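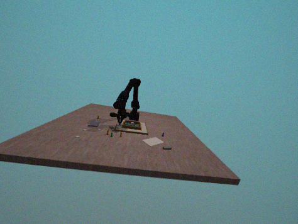
4.2 Beschaffungsplanung und Budget

Die Planung der Ausstattung folgte dem Grundsatz, dass kein Gerät bestellt wird, bevor die Aufgabe in der Simulation mindestens einmal vollständig angelegt ist. Für die Brettspielaufgabe wurde dazu der Arbeitsplatz aus Abbildung 3 verwendet. Der schwarze Gelenkarm steht darin direkt auf der Tischplatte hinter dem quadratischen Tray, die fünf Spielfiguren sind über den Tisch verteilt, und die blaue steht als einzige rechts vom Tray. Aus dieser Anordnung leiteten wir die benötigte Reichweite zu beiden Seiten der Basis ab. Sie ging als Mindestanforderung in die Angebotsanfrage ein, ebenso eine Greiferöffnung, die für kleine, nach oben verjüngte Objekte ausreicht.

Abbildung 3: Simulierter Arbeitsplatz mit Gelenkarm, Tray und Spielfiguren.

Angefragt wurden zwei Anbieter, Elletti und Tratier. Beide Angebote erfüllten die Anforderung an die Reichweite, unterschieden sich aber bei den Nebenkosten. Elletti berechnet den Greifer getrennt vom Arm, Ersatzfinger kosten 200 Euro je Satz. Bei Tratier ist ein Satz enthalten, dafür fallen 300 Euro für die Einrichtung der Steuerung an. Für Verschleißteile haben wir im ersten Jahr bis zu 800 Euro angesetzt. Der Wert stammt aus den Abrechnungen des Vorgängerprojekts Tristico, in dem ein vergleichbarer Greifer im Einsatz war, und ist vermutlich eher hoch gegriffen.

Nicht im Gerätebudget enthalten sind Tisch und Spielmaterial. Die Tischplatte wird in der Werkstatt zugeschnitten, die Figuren und das Tray werden im Haus gefertigt - hierfür wurden 400 Euro aus Sachmitteln reserviert. R. Willems und B. Chraibi prüften außerdem, ob eine zweite Kamera nötig ist. Die Entscheidung darüber wurde auf Februar verschoben, da der Lieferumfang des Arms zu diesem Zeitpunkt noch nicht feststand.

Ein Nachteil des Vorgehens liegt in der Befestigung. In der Simulation ist die Basis fest mit der Platte verbunden, Bohrungen und Klemmen kommen im Modell nicht vor. Auch das Gewicht der Platte und ein Untergestell wurden nicht modelliert. Beide Posten fehlten in der ersten Kostenaufstellung und wurden erst nach Durchsicht durch L. Lò ergänzt. Für die Kabelführung gilt dasselbe. Die überarbeitete Aufstellung findet sich in Anhang B.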